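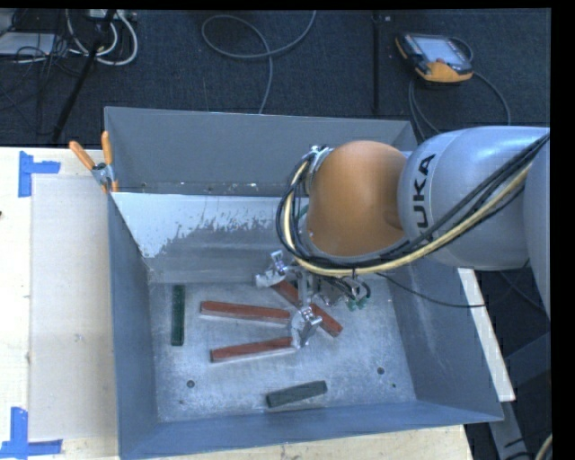

Visit notes: Votard streaming operations center, Hivness

The afternoon tour started at 2 pm in the ingest room. Votard carries live boxing and regional football for Zistgate subscribers, and the Hivness site handles everything between the venue feed and the CDN handoff. Contribution arrives on two fiber paths, with satellite as the third option. Switching between the fiber paths is automatic. Going to satellite is a manual decision, and the shift lead makes it.

Encoding is done on 6 racks. The top rung of the ladder was raised in July, and the segment length was cut at the same time. I asked what that did to older set-top boxes. The answer was that 142 support tickets came in on the first fight night, most of them for stalls during the walkouts - the point where everybody joins at once. The player now waits for a third segment before it starts. That adds delay, and people watching with a radio on will notice.

Next was the test lab, which Taheri equipped. It holds about 100 client devices on shelves, all pulling the same channel over throttled lines. Startup time and rebuffering are logged per device. The login service is tested separately, on a replay of recorded traffic. I would have liked to see the two run together, as the pay-per-view failures I remember were at login.

Last stop was the monitoring desk. Alarm thresholds are set per provider and not per city, so a local outage at a small ISP can go unseen for several minutes. Staff know this and watch the complaint feed by hand during main events.

Room 761, the commentary booth, was in use and closed to us. Slides are promised by email.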